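Zoltwood Work Surfaces - Gallery: Tabletops, Brown Range
The Sakdale top, grain running left to right.

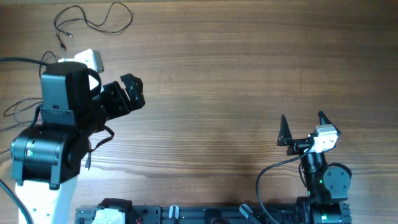
About this page

Entries are grouped by surface property and then by model. The notes give the grain layout, finish and care class for each top. Dimensions and edge options are on the individual product sheets. Page text by Ffion Prothero, finishing shop. Last revised 24 April 2020.

Color names used on this page are shop names. A wood surface changes with age and light, and no two tops from the same batch match exactly. If color match matters, ask for an offcut from the batch before ordering.

Sakdale, grain

Warm brown, with fine dark streaks and lighter bands along the grain. The streaks are part of the wood and stay visible through the finish. We do not fill or stain over them.

Grain on a Sakdale top is laid parallel to the long edge unless the order says otherwise. Cross-laid tops can be made but take longer, and the price is quoted separately.

Sakdale, sheen

Low sheen, two thin coats of hard oil. Under overhead or window light the surface shows a soft band of reflection that moves with the viewer. It does not mirror objects placed on it.

Customers who photograph their work from above usually ask for the lowest sheen. Specify "flat" on the order form. Flat tops mark a little more easily with damp cups and need oil more often.

Sakdale, thickness and fixing

Standard thickness is 18 mm. Fixing is by slotted brackets from below, so the top can move across the grain with the seasons. Do not screw straight through the bracket slots at both ends. Tighten one side, leave the other side finger tight, and check both after the first month.

Clamps may be used on any edge. Place a pad of card or scrap wood under each jaw. Clamp marks in the oil can be sanded out by hand. Clamp marks in the wood itself usually can't be, although light ones sometimes lift with a damp cloth and a warm iron.

Woltavell, grain

Same layout as Sakdale, with a tighter figure and less contrast between bands. Boards are picked from one delivery where stock allows. Joints are glued edge to edge, no biscuits, and the glue lines follow the grain.

Woltavell, finish

Satin water-based varnish, three coats, sanded between coats. Harder than oil and slower to take a stain. The drawback is repair: a scratch in varnish cannot be touched up in one spot without a visible edge, so the whole top has to be sanded back.

The varnish reaches handling strength overnight. Full hardness takes longer, up to 2 weeks in a cool room. Keep rubber feet, mats and adhesive tape off the surface until then.

Watkins, grain

The Watkins top is the wide one, made in two halves and joined on site with bolts from below. Grain runs the full length of each half. The halves are numbered on the underside and should be fitted in order, or the bands will not line up at the joint.

Watkins, joint

A small step at the joint is normal on first assembly. Loosen the bolts, tap the high side down with a rubber mallet over a block, and tighten again from the middle outward. If a step remains that catches a fingernail, send us the batch number from the underside.

Do not fill the joint. Filler cracks as the halves move, and the crumbs work their way into the bolt pockets.

Edges

All three models are supplied with a small round-over on the top edge. A square edge is available and looks sharper, but it chips sooner where equipment is clamped or dragged over it. The bottom edge is only eased with sandpaper.

Edges are oiled or varnished along with the faces. End grain takes up more oil than the face and comes out slightly darker - this is expected and even along both ends.

Undersides

Undersides get the same number of coats as the face. A top finished on one side only will cup. If you cut a Sakdale or Woltavell top down after delivery, seal the cut edge the same day.

Cutouts and cable holes

Cutouts are made before finishing, so the inside edge is sealed. Send a drawing with the distance from two edges to the center of each hole. Distances from one edge and a corner get misread, and we will ask again.

Many customers fit the top first and decide on holes once the equipment is in place. Holes drilled later should be started from the face with a sharp bit and a backing block underneath. Seal the raw wood before running a cable through.

Care, oiled tops

Dust with a dry cloth along the grain. Wipe spills as they happen. Once or twice a year, clean with a barely damp cloth, let the surface dry, and apply a thin coat of oil with a lint-free rag. Take off all the surplus before it turns tacky.

Lay used rags out flat outdoors to dry. Oil-soaked rags left in a heap can heat up and catch fire.

Care, varnished tops

Damp cloth and mild soap. No scouring powder, no steam, no solvent. Rubber and soft plastic feet may leave a print under steady load. A thin felt pad prevents most of this.

Test patch results

The finishing shop keeps a rub test on offcuts from each batch: a weighted felt block, 3000 strokes along the grain, same position each time. Oiled offcuts show a polished track that disappears when oil is reapplied. Varnished offcuts show a faint dulling that remains. Neither finish has worn through to bare wood on the batches tested this spring.

Samples

Offcut samples are sent flat in card. State the model and the finish. One offcut per model, so a request for Sakdale in both low sheen and flat arrives as one piece with half of it finished each way.

Product sheet for the Sakdale is no. 99. Sheets for Woltavell and Watkins are being redrawn and will be back on the site in May.

Back to all surfaces
Legs and frames
Order form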